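Sorting Mixed Produce in a Shallow Box

A shallow box works for short-term storage of mixed produce if the contents stay in one layer. Stacked fruit bruises at the contact points, and the bottom layer goes unchecked until it smells. The method below takes 15 minutes and needs a box, a cloth, a knife and a clean towel.

1. Lay the cloth on a flat surface and set the box on it. A box with a white interior makes crumbs and leaks easier to spot. The lid tray from a Vonach gift carton is the right depth.

2. Wipe the inside with a dry towel. Do not wet cardboard. Torn corners are acceptable if the floor of the box is sound.

3. Start at the left end with the citrus. Set the fruit one behind the other against the side wall.

4. Add the tomatoes next, leaving a gap wherever the load allows. Green tomatoes can stay at room temperature until they color.

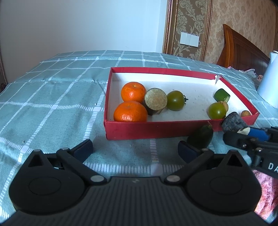 Chyo's method is close to mine, but I keep citrus and tomatoes in separate boxes. One moldy mandarin cost me a whole tray of tomatoes last July. - Chiyo Okabe

Separate boxes are the better choice for anything kept longer than 7 days. For a shorter period, one box is enough if it is checked every morning. Remove any fruit with a soft spot and wipe the place where it sat.

5. Deal with cut pieces last. Eggplant and cucumber lose water through the cut face, and the eggplant face browns as well. Cut pieces may sit in the box during sorting but should not be stored there. Move them to a lidded container in the refrigerator within 2 hours of cutting. The Onishi containers have a flat lid and stack without sliding. 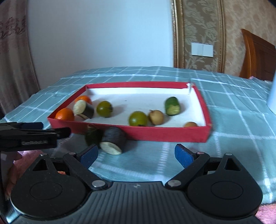 Overflow goes on the cloth until a place is found for it. Do not force extra pieces into the box, as the front wall bows outward and the layer starts to ride up. The dark green piece and the eggplant section in front of the box are to be handled this way: the cut eggplant goes to the refrigerator first, and the other piece is placed when there is room.

6. Turn each tomato so that the calyx is visible. Mold often starts there - a daily look takes a few seconds.

7. Keep the box out of direct sun and away from the stove. Shake the cloth out before the next load.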